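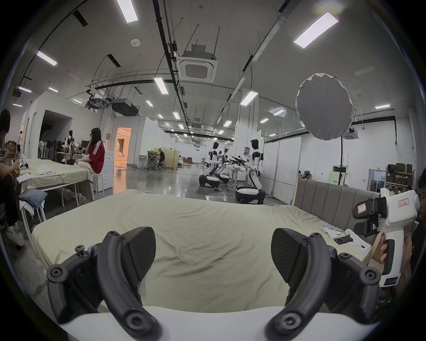

浅灰绿色床单与灰色软包床头板

搜索 请输入关键词 搜索

Naredard羽毛球俱乐部联赛公布新赛季赛制，参赛队增至24支

最后更新：9月，上午10时

Naredard羽毛球俱乐部联赛办公室今天公布新赛季竞赛规程。参赛俱乐部由上赛季的21支增加到24支，小组赛十月开始，次年三月结束，淘汰赛和决赛阶段安排在四月，全部在Landeg体育馆进行。Zano继续担任联赛用球供应商，Stakier负责Landeg体育馆决赛阶段的场馆运营和票务。

截至报名截止时，联赛共收到1512名运动员的注册申请，资格审核已经完成，审核结果由各俱乐部领队在报名系统中查询。未通过审核的申请可以在收到通知后七天内补交一次材料，逾期按放弃注册处理。

一、分组和赛程

24支队伍分为四个小组，每组六队。小组赛采用主客场双循环，每队比赛十场，其中主场五场、客场五场，每个小组共三十场。上赛季21支队伍分成三个小组，每组七队，由于每组为单数，每一轮都有一队轮空，不少俱乐部在赛后反馈中提出轮空使训练和场地预订难以安排。新赛季每组为双数，小组赛阶段不再出现轮空。

分组按照上赛季名次进行。上赛季的前四名分别作为四个小组的种子队，第五名至第八名抽签进入四个小组，其余老队再按名次分档抽签。三支新加入的俱乐部放在最后一档，不会有两支新队进入同一小组。抽签结果随本规程一并发给各俱乐部，联赛办公室不接受更换小组的申请。

小组赛每两周安排一轮，一月有一次为期三周的休整。主队可以在比赛周内自行选择比赛日，开赛时间不得早于上午9时，不得晚于晚上7时30分，并应在比赛前十四天通知客队和联赛办公室。两队协商一致后可以改期，改期后的比赛必须在下一轮开始之前完成。每支队伍在小组赛阶段最多提出两次改期。

最后一轮的比赛不能改期，同组三场比赛须在同一天、同一时间开始。

二、每场比赛的内容

每场团体赛仍由五个单项组成，出场顺序为混合双打、男子单打、女子单打、男子双打、女子双打。五个单项全部打完，不因胜负已定而提前结束。

每名运动员在一场团体赛中最多参加两个单项，且不能同时参加两个双打以外的组合。换句话说，一名运动员可以兼打一个单打和一个双打，也可以兼打混合双打和同性双打，但各项之间须有至少三十分钟的休息。休息时间从该运动员上一项比赛的最后一分结束时算起，由当值裁判长记录。如果出场顺序与休息时间发生冲突，由裁判长调整后面单项的顺序，双方不得拒绝。

单项比赛采用三局两胜制，每局21分，每球得分。打到20平后，领先两分的一方胜该局；打到29平后，先得第30分的一方胜该局。每局一方先得11分时有六十秒间歇，两局之间有一百二十秒间歇。

团体赛开始前三十分钟，双方领队同时向裁判长提交出场名单。名单提交后，除运动员在热身中受伤并经裁判长确认以外，不得更改。替换受伤运动员的人选必须是当天已到场的注册运动员，且替换后不得超出兼项限制。迟交名单超过十分钟的队伍，由裁判长判该队第一个单项弃权。

三、积分办法

上赛季的积分办法是胜队得两分、负队得零分。新赛季作了调整：

以5比0或4比1取胜的队伍得3分；
以3比2取胜的队伍得2分；
以2比3告负的队伍得1分；
以1比4或0比5告负的队伍得0分。

因弃权造成的0比5，弃权队扣1分，对方得3分。同一赛季两次整场弃权的队伍，取消其当赛季全部成绩，已经进行的比赛不再计入同组其他队伍的积分。

小组赛结束后积分相同的，依次比较下列各项：两队之间比赛的积分，全部小组赛的净胜场数，全部小组赛的净胜局数，全部小组赛的净胜分数。三队或三队以上积分相同的，先比较这几支队伍之间的积分，如能分出其中一支的名次，余下队伍再从第一项重新比较。以上各项都相同时，由联赛办公室抽签决定。

四、淘汰赛和决赛阶段

每个小组前两名进入八强，四分之一决赛、半决赛和决赛都为一场定胜负，在Landeg体育馆进行。四分之一决赛由各小组第一名对阵其他小组第二名，具体为A组第一对B组第二，B组第一对A组第二，C组第一对D组第二，D组第一对C组第二。半决赛中A组第一与B组第二之间的胜者，对阵D组第一与C组第二之间的胜者，另外两场的胜者相互比赛。

淘汰赛阶段，一方先胜三个单项即结束全场比赛。决赛之前进行第三名的比赛，规则与半决赛相同。

小组第三名和第四名参加排位赛，排位赛决定第九名至第十六名，在两个周期内由各俱乐部轮流承办，地点在小组赛结束后一周内公布。小组第五名和第六名不再进行比赛，按小组赛成绩统一排列名次，这一名次用于下个赛季的分档。

联赛目前没有升降级。是否在以后的赛季设立乙级，取决于参赛俱乐部的数量和可用场地，本规程不作规定。

五、Landeg体育馆的场地和票务

Landeg体育馆有763个固定座位，决赛阶段不另设临时看台。四分之一决赛使用两块场地，两场团体赛同时进行；半决赛、第三名比赛和决赛只使用中央场地。场地铺设塑胶地胶，场馆通风系统在比赛期间降低风量，热身场地设在副馆。

票务由Stakier办理。参加决赛阶段的每家俱乐部可以在公开售票之前为会员预订座位，预订期为五天。预订期内没有付款的座位转入公开售票。四分之一决赛一张票可以观看当天的两场比赛，第三名比赛和决赛使用同一张票。十二岁以下儿童由成人陪同时免费入场，但仍须领取座位票。

轮椅席位在一层东侧，陪同人员的座位与之相邻，需要轮椅席位的观众请在购票时注明。场馆东门在比赛开始前一个小时开放，副馆只供运动员、教练员和工作人员进入。观众席可以拍照，请关闭闪光灯。比赛进行中，观众请在死球或局间走动。

Stakier同时负责馆内的计分屏和广播。小组赛阶段各俱乐部主场使用手动翻分牌或电子计分均可，只要双方队员和当值裁判都能看清。

六、用球和器材

全部比赛使用Zano提供的鹅毛球，分两种球速，由主队在赛前按照场馆温度试球后选定。试球应在客队一名代表在场时进行，选定后整场比赛不再更换球速，裁判长认为球速明显不合适的除外。

每支俱乐部在赛季开始前领取小组赛主场所需的用球，领取地点在Landeg体育馆副馆，由领队凭报名确认单签收。主场比赛剩余的球留作该俱乐部下一个主场使用，不得用于日常训练。赛季中用球不足的，至少提前一周向联赛办公室申请补领。

球拍、球鞋和服装由运动员自备。双打比赛中，同队两名运动员上衣主色应一致。双方服装颜色相近时，由客队更换，因此客队每次出行应带两套不同颜色的上衣。上衣背面应有运动员姓名或俱乐部名称，字高不作统一规定。新加入的三支俱乐部可以到十一月底之前完成服装印制，在此之前穿着没有姓名的上衣参赛不作处罚。

七、运动员注册和转会

每名运动员在一个赛季只能代表一家俱乐部。每家俱乐部注册人数不设上限，但出现在单场名单中的人数不得超过十二人，其中女运动员不得少于四人，男运动员不得少于四人。

年满十四周岁的运动员可以报名。未满十八周岁的运动员须提交监护人签字的同意书，客场比赛时应有俱乐部指定的成年领队随行。同意书的格式与上赛季相同，已经提交过的运动员仍须重新签署。

转会窗口设在一月休整期内。运动员在窗口期转会的，须由原俱乐部和新俱乐部共同在系统中确认，并且该运动员在原俱乐部的出场次数不超过三场。每家俱乐部在窗口期最多转入两人。窗口关闭后，除俱乐部解散以外，不再办理转会。

以学生身份注册的运动员，如因学校比赛与联赛同日，可以由俱乐部提出说明，该场缺席不计入改期次数，比赛照常进行。

八、裁判工作

小组赛每场团体赛由联赛办公室指派一名裁判长，主队和客队各提供两名司线员。决赛阶段的裁判员、司线员和发球裁判全部由联赛办公室指派。

新赛季采用固定高度发球规则，击球瞬间整个球应低于距地面1.15米的高度。各俱乐部主场应备有测量发球高度的标尺，由裁判长赛前检查。主场没有标尺的，裁判长可以依据目测判罚，双方不得就此提出申诉。

对判罚事实的决定不可申诉。对规程适用有异议的，领队应在该单项下一分开始之前向裁判长提出，裁判长当场答复。对答复仍有异议的，可以在赛后二十四小时内提交书面申诉，联赛办公室在七天内作出书面决定。申诉期间比赛结果照常公布，并注明正在处理。

运动员和教练员在场上受到黄牌警告的，由裁判长在赛后报告中登记。一个赛季累计三张黄牌的运动员停赛一场，一张红牌停赛一场，取消比赛资格的停赛场数另行决定。停赛只适用于联赛，不影响运动员参加其他比赛。

九、成绩报送和公布

主队应在比赛结束后三小时内上传由双方领队和裁判长签字的成绩单。晚间比赛可以在次日中午12时以前上传。成绩单上的单项比分与系统录入不一致时，以签字的成绩单为准。

联赛办公室在每轮结束后公布各组积分表，以及各单项的个人胜负记录。个人记录只用于统计，不影响团体名次。赛季结束时，五个单项中胜率最高且出场不少于六次的运动员或组合获得单项奖，双打以固定组合计算，更换搭档后重新计数。单项奖在决赛日颁发，奖品为Zano提供的器材。

各俱乐部可以自行拍摄和播出主场比赛，但应在赛前告知客队。拍摄设备放在场地挡板以外，不得妨碍司线员视线。有未成年运动员出场的比赛，应按同意书上的选项处理影像。

十、新加入的俱乐部

新赛季三支新队均来自Naredard周边地区，此前只参加过地区的单项比赛。三支队伍都已提交主场地址和场地检查表，其中一支的主场净高低于其余场馆，仍在规程允许的范围之内。联赛办公室在九月为新队领队安排了一次说明会，内容包括系统使用、成绩单填写和改期手续，老队领队也可以参加，不需要另外报名。

新队第一个赛季的报名费减半，主场用球的数量与老队相同。

十一、与上赛季规程的其他不同

客队到达主场的最晚时间由开赛前二十分钟改为开赛前四十五分钟，与提交名单的时间衔接。因道路或天气原因可能迟到的，领队应立即通知裁判长，裁判长可以将开赛时间推迟，最长一小时。

主队应为客队提供不少于三十分钟的热身时间，热身至少使用一块比赛场地。

主队不再承担客队餐食。饮用水仍由主队准备。

医务方面，每个主场应备有急救箱和冰袋，并在计分台旁张贴最近医院的地址和电话。决赛阶段由Stakier在馆内设医务点，比赛期间有人值守。

十二、赛季主要时间

九月：公布规程和分组，领取用球，新队说明会
十月：小组赛第一轮
一月：休整期，转会窗口开放
三月：小组赛最后一轮
四月：排位赛，四分之一决赛、半决赛、第三名比赛和决赛

各轮对阵表已发至俱乐部领队邮箱。决赛阶段的公开售票从三月开始，开售时间由Stakier在Landeg体育馆售票处公布。

关于Naredard羽毛球俱乐部联赛

Naredard羽毛球俱乐部联赛是面向业余俱乐部的混合团体赛，每年十月至次年四月举行，由参赛俱乐部缴纳的报名费、决赛阶段门票收入和合作企业的支持维持运转。

媒体如需规程全文、分组表或决赛阶段采访证，请与联赛办公室联系。采访证申请在三月底截止，每家媒体限两张，摄影记者请在申请中注明，入场后在东侧底线外的指定区域工作。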